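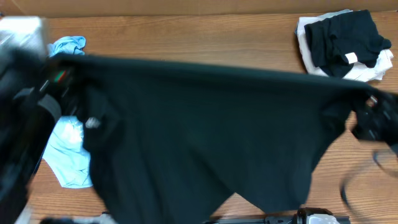
Setting Up a Shared Folding Table: Two Arms, One Attendant

By Mirko Gentile
July
24 shares | 3 comments

This guide covers the folding table at the Vistthorpe laundry, where a two-arm station took over the first folds on tops and the attendants moved to feeding, checking and stacking. It assumes the arms are already mounted and calibrated.

Step 1. Clear the pick zone
Keep unfolded garments on the near left of the table. Two garments may overlap, but a sleeve tucked under a second piece causes most of the bad picks in our log.

Step 2. Set the grip points
For tops, pick at the two upper corners and lift until the top edge is close to straight. Some sag along the hem is normal with heavy fabric. A dark green top held this way will still hang lower in the middle than at the ends. Do not raise the tension to remove it — the knit stretches before the hem levels.

Step 3. Place finished work
Stack at the far right, larger pieces underneath. A black garment on a white one is easy to check, as the edges of the lower fold show on three sides.

Step 4. Assign the attendant
One person per table. The attendant does not fold during a run. Duties are:
- feed the pick zone
- reject stained or torn items
- square and remove the stack at 20 pieces
- log each stop with a reason code

Step 5. Rotate
Standing and watching tires people in a different way than folding does. We started with two-hour turns and cut them after complaints. Attendants now swap with the pressing line every 100 garments. Pay grade was changed to match the inspection role, and the job sheet should say so before the first shift.

Step 6. Review the stops
Read the log with the attendants present. Of the 11 reason codes we began with, four were never used and have been removed.

Comments (3)

Ľudovít Říha: Does the 100 count include rejects?

Mirko Gentile: Yes. Anything that enters the pick zone.

pressline_dk: We kept two-hour turns and had the same complaints. Will try the count.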